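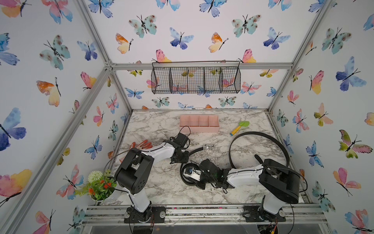
Fig. 5. Butterfly paper on three sides, marble pattern on the work surface.

Section 6: Papering your panels

Okay, the frame is up, the panels are cut, and now we get to the fun part. I've papered more panels than I can remember at this point (my hallway, my craft corner, the inside of a closet I swore I'd leave alone) and I still get a little excited opening a new roll. Go slow on the first panel and the rest will feel easy.

This section covers the Prikora pasted papers, the kind where the paste goes on the back of the paper. If you bought the Heywood peel-and-stick, skip to Section 7, where the order of things is quite different and I'd hate for you to soak a vinyl sheet for nothing.

What you need

One roll of Prikora paper, 510 mm wide
Trestness ready-mixed paste, or any paste marked for medium-weight paper
A plastic smoother or a clean, soft brush
A seam roller
A sharp knife and spare blades (more than you think!)
A long metal straightedge
A pencil, a damp sponge and a dry towel
Primer, if your panels are bare

Note: One roll covers up to 6 of the small panels with a plain or scattered pattern. Large repeats eat paper quickly, so check the label for the repeat length before you order.

Getting the panels ready

1. Lay the panels flat on a table or a pair of trestles. You can paper them standing up, but I only do that if they're already fixed in place and I don't feel like taking them down.

2. Sand any rough edges lightly and wipe off the dust with a barely damp cloth. Let them dry.

3. Prime bare boards on the front and on the edges. Leave the primer overnight. I know the can says you can get going sooner, and I have done that, and I have also peeled a bubbly mess off a panel the next morning.

4. Number the backs in pencil, left to right, and put a little arrow pointing up. Do this even if you only have three panels.

Cutting the lengths

5. Unroll the paper face up and find a part of the pattern you'd like to see near eye level. With flowers or birds or butterflies I pick one nice big one and place it a little off center on the middle panel. Then I work outward from there.

6. Cut each length 2 inches longer than the panel at both the top and the bottom.

7. Before you cut the next length, slide it up and down beside the first until the pattern meets. Mark the back with the panel number and an arrow, same as the boards.

Caution: Check that all your rolls carry the same batch number. Two batches can look identical on the table and then show a clear color change once they're side by side. If the numbers don't match, take the rolls back before you cut anything.

Pasting and hanging

8. Turn the first length face down and brush the paste from the middle out to the edges. Go right to the edge, and hold a dry patch up to the light if you're not sure. Thin and even is what you're after.

9. Fold both ends in toward the middle, paste to paste, without creasing the folds. Leave it like that for 5 minutes. Make coffee. Don't wander off and start another project (ask me how I know).

10. Open the top fold and set the paper on the panel with your overhang showing at the top and both sides. Slide it with flat palms until it sits straight. It'll move more easily than you expect.

11. Smooth from the center outward, then open the bottom fold and carry on down. Small bubbles usually flatten as the paper dries, so please don't chase every single one. Lift the sheet and lay it again if you get a real crease.

12. If your panel is wider than the roll, butt the second length up against the first with no overlap. Run the seam roller down the join once, gently.

13. Wipe any paste off the face with the damp sponge and blot with the towel. Rinse the sponge often.

Caution: Don't press hard with the roller on a matte paper. It leaves a shiny stripe, and the stripe stays.

Trimming

14. Decide now whether you want trimmed edges or wrapped ones. If the panel slides into a channel, trim flush. If the edge will show, wrap it around and paste it to the back.

15. For a flush edge, set the straightedge along the board and draw the knife down in one pass. Snap off the blade after each panel. Wet paper tears the moment a blade goes dull, and blades are much cheaper than a new roll.

16. For a wrapped edge, snip the corners on a diagonal first, then fold the long sides over, then the short ones. It's like wrapping a present, only with more paste on your elbows.

Drying

17. Leave the panels flat, face up, in a room with the windows closed and the heat at its usual setting. Keep fans and hair dryers away from them.

18. Wait a full day before putting them in the frame.

Note: The Plasdale clip-in frames have tighter channels than the older kind. If a papered panel won't go in, shave a little off the paper at the edge and try again before you reach for the mallet.

Corners where two panels meet are covered in Section 8, along with patching a tear.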